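Das Zimmer in der Mühlgasse

1. Der Brief

Im August bekam Yaroslav Karpenko einen Brief von der Hausverwaltung Kassa. Er las ihn im Treppenhaus, weil dort das Licht besser war. Die Wohnung seiner Tante sollte bis zum Monatsende geräumt werden, und es gab noch eine offene Rechnung über 243 Euro für Heizöl.

Er hatte die Tante zwölf Jahre nicht besucht. Zuerst war die Entfernung schuld gewesen, später die Gewohnheit. Am Telefon hatte sie immer gesagt: "Komm, wenn du Zeit hast", und er hatte immer geantwortet, dass er bald Zeit haben werde.

Den Schlüssel gab ihm die Nachbarin, Frau Marchal. Sie war klein und sprach sehr leise, als ob hinter der Tür jemand schliefe.

"Sie hat am Fenster gesessen, jeden Abend um sechs", sagte Ginette Marchal. "Sie hat auf den Bus gewartet."

"Wohin wollte sie fahren?"

"Nirgendwohin. Sie wollte sehen, wer aussteigt."

Yaroslav bedankte sich und schloss auf. In der Küche roch es nach Kümmel. Auf dem Tisch lag ein Heft, in das die Tante jeden Abend etwas eingetragen hatte: das Wetter, den Preis der Butter und manchmal einen Namen. Seinen Namen fand er auf der dritten Seite, mit einem Fragezeichen dahinter.

Er nahm das Heft mit ins Wohnzimmer und setzte sich auf das helle Ledersofa, neben das hellblaue Kissen. Dort las er, bis er die Buchstaben nicht mehr erkennen konnte.

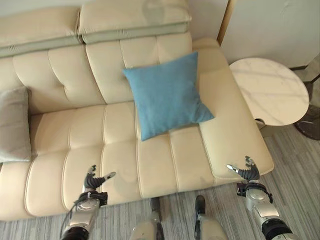
2. Der Bus

Um sechs Uhr hörte er den Bus bremsen. Er stand auf und ging zum Fenster. Drei Leute stiegen aus: eine Frau mit einem Fahrradhelm und zwei Schüler, die sich um eine Tüte stritten. Dann fuhr der Bus weiter in Richtung Bumley.

Er suchte einen Bleistift und schrieb in das Heft: "Warm, wenig Wind. Drei Personen." Den Preis der Butter wusste er nicht - er kaufte nie Butter.

Es klopfte. Frau Marchal stand vor der Tür und hielt einen Teller mit Suppe, über den sie einen zweiten Teller gelegt hatte.

"Wer ist ausgestiegen?", fragte sie.

Er las ihr die Zeile vor. Sie hörte aufmerksam zu und nickte.

"Die mit dem Helm ist Frau Hong", sagte sie. "Das müssen Sie noch dazuschreiben."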